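### 3.2 Recruitment notices and applicants

Bilmont advertised 310 posts in May, 100 of them for laboratory trainees. Applications closed after four weeks, and 3653 forms were received.
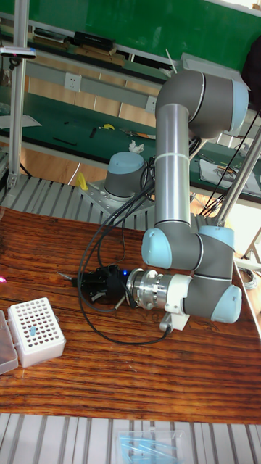

**Figure 2.** Robot arm with a black parallel gripper and a white pipette tip rack on a wooden tabletop.

Forms without proof of age were set aside. Applicants from Flostau sat the same written test as the others.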